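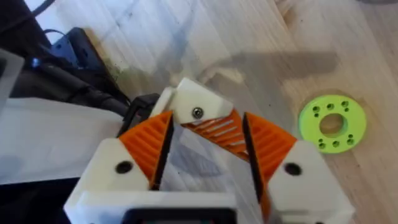
*Light wood, with soft streaks in the grain.*

# Re-oiling a wooden tabletop over a weekend

I put this off for ages because I thought it needed a workshop and a whole week. It needs an evening and most of the next day, and a lot of that is waiting. I'm writing down how I do mine so I can stop texting the same instructions to people one line at a time (hi, Zarmeena!).

This is for bare or previously oiled wood. If water beads up on a hard plastic-feeling shell, you probably have varnish or polyurethane and you'll have to strip that first – different job, different page.

## What you need

- 120 and 220 grit sandpaper, plus a sanding block
- a vacuum with a brush head
- lint-free cotton rags (old T-shirts are great once you cut the seams off)
- a tin of hardwax oil – I use Parnach Clear
- gloves
- a metal bucket with water in it, for the used rags

A 16 ounce tin did my whole top twice with a bit left over. I bought two and the second one is still sitting in the hall closet.

## Clean it first

Wipe the top with warm water and a little dish soap, then again with plain water, and dry it right away with a towel. Now leave it alone overnight. I skipped the overnight part the first time and the sandpaper clogged up with gray mush in the first few passes.

## Sand with the grain

Start with the 120, by hand, long even strokes, always in the direction of the grain. If you've got cup rings or a sticky patch, sand a wide area around them too. If you only go after the spot you'll make a little dip, and you'll feel that dip with your forearm every single time you sit down.
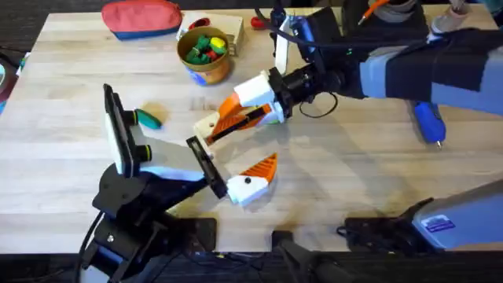 *Butcher block, one pale strip next to another.*

Butcher block is made of lots of strips glued together, and the strips don't all drink the same amount of oil. Some come out a shade darker than their neighbors. I like that, but try the oil somewhere on the underside first if you're picky about color.

Go over everything again with the 220, then vacuum, then wipe with a barely damp rag. The damp rag lifts the fibers a little, so once it's dry I do a quick light pass with the 220 again and vacuum one more time. It feels like fussing, but the top comes out so much smoother!

## Oil, wait, wipe

Stir the tin, don't shake it. Pour a small puddle, maybe a tablespoon, and spread it as far as it'll go before pouring more. Thin is what you want. My neighbor Velimir Halilović poured half a tin on his and had a tacky table until December.

Leave it for 16 minutes (the tin says 15 to 20 and I set a timer at some point and never changed it), then wipe off everything that hasn't soaked in. Buff until a clean rag slides.

Let that dry for 6 hours with a window open before the second coat. The second coat takes a lot less oil. And do the underside if you can stand it, one coat is fine.

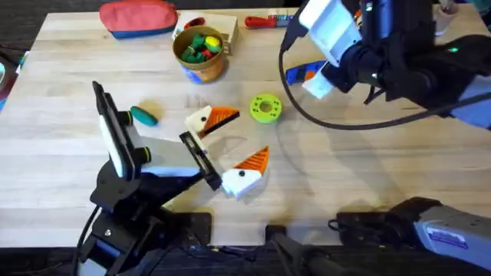 Please be careful with the rags. Oily rags wadded up in a trash can can heat up and catch fire by themselves, so mine go straight in the bucket of water and then get laid out flat outside to dry.

You can put light things on the top the next day. I hold off on hot mugs and wet glasses for 5 days, and on tablecloths a bit longer than that.

## Keeping it up

A damp cloth is enough most of the time. When it starts to look dry and chalky I do one thin coat with no sanding, and on mine that's every 4 months near the sink end and hardly ever at the other.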